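4 Fitting and caring for your Grelska table cover

Read this section before you put the cover on the table for the first time. It applies to the Grelska wipe-clean range in both weights. For the padded underlay, see the Grelum leaflet packed with it.

4.1 Before you start

Check the size printed on the sewn label against your table. The cover should hang down by the same amount on all sides. If it is too long, trim it with sharp scissors after step 6, never before.

Caution: Do not iron the coated side. The coating will melt and stick to the iron.

4.2 Fitting the cover

1. Clear the table and wipe it down. Crumbs left under the cover will show through and can mark a polished top.
2. Let the table dry fully.
3. Unroll the cover with the coated side up and leave it flat for 30 minutes. In a cold room, leave it overnight.
4. Line up the middle crease with the middle of the table.
5. Smooth the cover from the centre towards the edges with the flat of your hand.
6. Fit the corner clips, pushing each one on until it clicks. Clips marked 2 are for thick table tops.

Note: Fold marks from the packet usually drop out within a few days. A hairdryer on its lowest setting, held well away and kept moving, will help with stubborn ones.

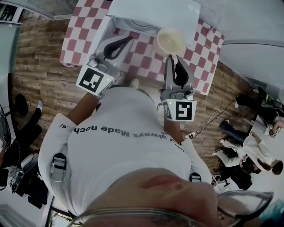 4.3 Daily cleaning

1. Wipe up spills with a damp cloth. Tea, beetroot and curry should be dealt with straight away.
2. For grease, add a drop of washing-up liquid to warm water, wipe, then rinse with clean water.
3. Dry with a soft towel.

Do not use bleach, scouring cream or wire pads. Do not put hot pans on the cover without a mat.

4.4 Storing the cover

Roll the cover around a cardboard tube with the coated side facing out. Keep it away from radiators and direct sun.

4.5 Spare parts

Corner clips: part 382
Storage tube: part 3000

Order from Grornlow, giving the part number and the size on your label. Covers from the older Fajardo range use a different clip, listed in section 7.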